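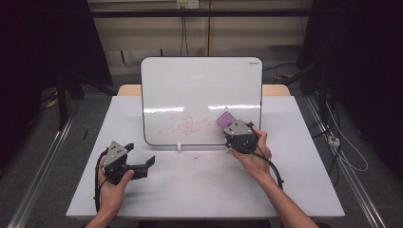

Wiping job at our table, eraser in the right-hand gripper

Right gripper jaw reading freezes while wiping, and the maker says it's the lights

Mindville Help Boards > Robots and Automation > Faults and Repairs

drybench
Posted 1 May 2018

We use a pair of hand-held grippers to record simple table jobs, which a robot arm is later supposed to copy. The job right now is wiping marker off a small whiteboard. The left one has been fine since we got it. The right one has a fault I can't pin down and I'm getting tired of being told it isn't one.

While the right gripper is closed on the eraser and pushing against the board, the jaw reading stops changing. It doesn't go to zero and it doesn't throw an error. It just holds whatever the last value was. Open the jaws and the number stays at closed. Then it wakes up and jumps to where it should have been all along. The position of the gripper in space keeps tracking through all of it, so on playback everything looks normal until you notice that the fingers never let go of anything.

I found out the hard way. We played one of these back on the arm at our Skunatcombe shop, and at the end of the wipe it kept its grip on the eraser, went down to "set it down" and drove it into the table. The board went over and the arm kept pushing until somebody hit the stop button. No one was hurt, but there was a hand near that table a moment earlier.

The maker (Bindamero) wrote back with two ideas. First, that glare on the whiteboard is confusing the tracking. The board does pick up two bright bands from the ceiling lights, I'll give them that. But how does glare freeze a jaw sensor that is wired through its own cable and doesn't look at anything? Second, that I should install the new software. I installed it. The fault came right back, and the release notes don't mention the jaws at all.

Each gripper has a black cable that curves back past the hand. The right one gets moved a lot more because that's the side doing the scrubbing. I've wiggled it at the table with the software open and seen nothing.

So: has anyone had this, and what was it? I have over 2,000 recordings from this pair and I'd like to know how many of them are junk.

Edited to add: same laptop, same port for both grippers when I test them one at a time. Only the right one does it.

sarmiento_shopfloor
Marked as most helpful

I don't buy the glare story either. Glare can spoil tracking, and you should still kill those reflections at some point, but you've told us tracking holds up while the jaw number sticks. Those are two separate complaints and they answered the one you didn't make.

I would look at the cable first, and at the gripper end. Wiggling it with your fingers isn't much of a test. When you wipe, the wrist turns, you push, and the cable gets dragged sideways at the same time. Try this:

Close the jaws on something soft, rest your forearm on the table and make the wiping motion in the air with the cable held tight against your arm. Then do it again with the cable hanging free. If it freezes only one way, you're nearly there.

Swap the two cables, left to right. Do the same wiping job. If the left gripper starts freezing, throw the cable out. Don't tape it and put it back in the drawer where someone will find it.

If the fault stays with the right gripper after the swap, open it up and look at the socket. On ours (a different make) the solder had cracked on one leg and the thing worked perfectly as long as you didn't lean on it.

Leave some slack by the hand and fasten the cable to a sleeve or a strap farther up the arm, so the pull lands there and not on the plug.

The part that bothers me more is the software. A dead sensor should never be passed along as a good number. If it hears nothing new it ought to mark the reading as stale and stop the recording, or beep, or something. Ask them in writing what it does when the jaw signal drops out. My guess is that it repeats the last value and hopes. A new cable won't fix that, and you'll be back in the same spot when the next one wears out.

For the old recordings, look for stretches where the jaw value is exactly the same, down to the last digit, while the gripper is moving. A live sensor always has a little flutter in it, even with the jaws clamped shut. Ours did, anyway. Check a good recording from your left gripper before you trust this as a rule. Ours turned up 26 bad ones, and a few of those I would have sworn were fine.

And don't play anything back with people in reach until you've done it. Run it slow, with no board and no eraser, and one person at the stop button doing nothing else.

pluginpete5
Have you tried a different USB port? I had a mouse that did this and it was the port. Could also be static from the carpet. I would update the drivers too.

drybench
Same port for both, it's in the post. Can't rule out the carpet, but the left gripper is over the same carpet and doesn't care.

I swapped the cables. Wiped the board 100 times with the old right-hand cable on the left gripper and it froze twice, which it has never done before. The right gripper with the other cable hasn't frozen so far. I'm not calling it fixed on that, twice in 100 is thin, and I haven't opened up the socket yet.

Checked for the flat stretches as well. The left gripper does show the flutter you describe, so I'm going through the old files with that. Bindamero has been asked in writing what happens when the signal drops. The reply thanks me for my patience and has a link to the page about lighting.

gantryghost
We have the same pair and the same link to the lighting page. We put black cloth over everything that shined and it still froze. Please post what you find in the socket.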